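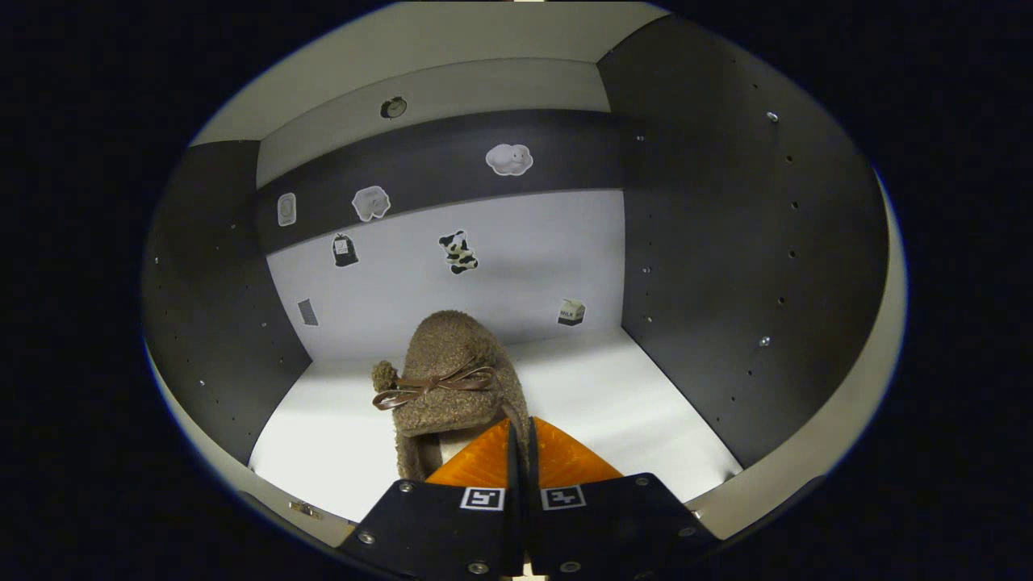
A fleece hat with a ribbon bow, held in the orange pads of a hand-held gripper. The tool is one of those used at Pokmont.

Elmarie Mokoena has been folding, lifting and putting down small items of clothing since eight in the morning, and she would like it known that her wrist hurts. "They told me it was teaching," she says. "I've taught. When you teach, somebody asks you a question back."

Mokoena is one of the demonstrators at Pokmont, which occupies the upper floor of a former print works and sells what it calls handling skills to warehouses. She holds a gripper by its handle, squeezes, moves a thing from one place to another and lets go. A camera on the tool records what the fingers do. Later, a robot arm is supposed to do the same without her.

I had come with doubts, and Stellan Bråten, who runs the demonstration work, did not seem surprised by them. He used to work with remote-controlled arms, where the operator sits at a desk and steers a second arm across the room. "It was slow and everyone hated it," he says. "You'd spend a morning getting 35 decent runs. With the tool in your hand you feel when the cloth starts to slip. That's worth a lot."

But the robot doesn't feel it, I say. The feeling stays with Mokoena.

"Some of it shows up in the pictures," he says. "The way the pads close, how far the fabric bunches up. Some of it doesn't show up at all, I'll give you that."

Soft things are the current trouble. A carton has corners and stays the shape it was. A fleece hat gives way wherever it is pinched, and one with a ribbon and a pom-pom has parts that go off in directions of their own. Pokmont has 1736 recorded demonstrations with hats, scarves and gloves, a figure Bråten offered before I asked. How many are any good? He laughed and said it depended who was marking.

The person marking is Ylva Grønli. She watches the recordings at double speed and throws out the ones where the demonstrator hesitates, drops the item or has a second go at it. I wondered whether those might be the useful ones, seeing that a robot will certainly drop things.

"We argue about that every week," Grønli says. "If you leave in the fumbles, the arm learns to fumble. If you take them all out, it has no idea what to do after one. I've changed my mind twice since November."

In the last trial she would talk about, the arm was given 51 attempts at picking up a soft hat it had not been trained on. She would not tell me how many worked. "More than the time before," she said, and when I pressed her, "I'm not going to help you write that sentence."

Nattawut Suwannarat was freer with his opinions. He buys equipment for Rustad, a clothing returns business that has paid for 2 trial periods with Pokmont's system and has not yet signed for a third. "The demonstration is lovely," he says. "Someone shows it a hat, it picks up a hat. Then my people tip out a sack of returns and there's a belt wrapped round a jumper. Who showed it that?"

I put this to Bråten, who said that someone could show it that by the afternoon. He may be right. It still means a person standing there with a gripper for every awkward thing a customer sends back, and I asked Mokoena whether she thought the list had an end.

"I'm paid by the hour," she said, and went back to her hats.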